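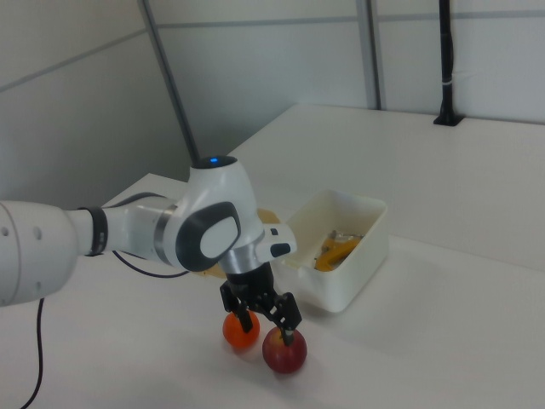 The arm with an orange fruit and a red apple on the Brenell teaching table.

PRESS RELEASE
For immediate release

Brenell publishes results of hand-teaching trial and advises buyers to ask harder questions

Brenell, the independent test workshop for small automation, has published the results of its trial of Gumon, the teaching kit sold by Cladent for robot arms used in packing and sorting. The kit is sold on the promise that anyone on a shop floor can show an arm a job and have it running by the end of a shift. Brenell's view, after a trial that ended in July, is that the promise holds for part of the job and is badly overstated for the rest.

The full report is free to read. It covers one task, which was picking fruit from a white table and putting it in an open container, taught in two ways. In the first, a person takes hold of the arm and moves it through the job. In the second, the person sits at a desk and drives the arm with the Gumon hand controller while watching it across the room.

Brenell recorded 3,000 showings of the task. Of these, 2,000 were done with the hand controller and the remainder by moving the arm directly. The workshop had planned an even split and abandoned it when the people doing the teaching complained of sore shoulders. The report includes their comments in full, several of which are rude.

What the trial found

Teaching by hand was easier to learn. New teachers with no background in robotics were making usable recordings within 30 minutes, and most of them said they understood at once what was being asked of them. Cladent's sales material makes much of this and Brenell has no quarrel with it.

The trouble comes later. A person holding an arm tends to stand in the way of the cameras, and a recording with somebody's elbow over the fruit is of little use to a system that must later work from pictures alone. Brenell threw away a good many showings for this reason. The kit's software did not flag them, and staff had to find them by watching the recordings back. The time this took does not appear in any of the setup estimates Brenell was given before the trial.

The hand controller kept people out of shot but brought problems of its own. Teachers could not feel when the fingers had touched the fruit, so they judged it by eye and were often wrong. Some pressed down too hard. Others stopped short, closed the gripper on nothing and tried again. Each of those second attempts is also a lesson as far as the software is concerned, and the arm duly learned to hesitate. Brenell staff watched it hover over an apple it could easily have picked up, in a fair copy of the nervous habits of the people who had trained it.

There was also the matter of two fruits placed close together. A two-finger gripper needs room on both sides of whatever it is picking up. Experienced teachers allowed for this by turning the wrist before coming down. New teachers mostly did not, and one finger would land on top of the neighbouring fruit. Mixing the two groups' recordings gave worse results than using the experienced group's alone, although the mixed set was much larger. Buyers who have been told that more showings always make for a better robot may wish to read that section twice.

What Brenell did not find

The trial does not show that hand-teaching fails. By the end the arm was sorting fruit well enough to be watched without wincing, provided that the lighting was left alone and the container stayed where it had been during teaching. When the container was moved to the other side of the table, performance dropped sharply and 3 further teaching sessions were needed to bring it back.

Nor does the trial say anything about other tasks. Fruit on a plain white table is a kind test. There is very little clutter, nothing slides under anything else, and an apple forgives a clumsy grip. Brenell chose it on purpose, on the grounds that a kit which struggles with the easy version should not be sold for the hard one. Claims about folding, wiring or handling glass were outside the trial, and the workshop has seen no evidence that would lead it to repeat them.

Brenell also declines to offer a figure for money saved. Several have been put about by resellers this year. The workshop asked for the working behind them and received brochures.

Response from Cladent

Cladent lent the kit and was sent the report ahead of publication. In a written reply, printed at the back, the company says that the trial used an early version of the recording software and that a check for blocked camera views is being added. Brenell welcomes this and will believe it when the check has been tested. The reply does not deal with the finding on mixed groups of teachers.

Advice to buyers

The report closes with a page of questions for anyone being shown a teaching kit. Brenell suggests asking who recorded the showings behind the demonstration and how long they had been doing it. Ask how many recordings were thrown out. Ask to move the container. If the person giving the demonstration would prefer that you left it alone, make a note of that too.

Brenell further recommends that buyers budget for a named member of staff to review recordings, and that this person is not the one who made them. People are poor judges of their own teaching. In the trial, teachers marking their own work passed showings that colleagues later rejected, including some in which the fruit missed the container.

Next trial

A second trial will repeat the fruit task with a rival kit from Gauthier, which uses a wearable glove in place of a hand controller. Gauthier says the glove gives the wearer a sense of touch. Brenell has tried it on and reports that it buzzes. Whether the buzzing leads to better recordings is the question the trial is meant to settle, and the results will be published whatever they turn out to be.

The same table and the same task will be used so that the two sets of results can be compared. Teachers will be limited to shorter sessions this time, with a break between them.

Notes to editors

Brenell tests automation equipment for small manufacturers and food packers. It takes no payment from the makers of equipment under trial. Kits are borrowed and returned.

Gumon is a product of Cladent. The robot arm and gripper used in the trial were not themselves under test, and nothing in the report should be read as a verdict on either.

In the report, a "showing" means one recorded attempt at the task from start to finish, including attempts that went wrong. Some suppliers count only the attempts that succeeded, so their totals should not be set beside Brenell's without checking.

The report, the teachers' comments and a selection of the rejected recordings can be had from the Brenell press desk. The desk is staffed in the mornings only.

ENDS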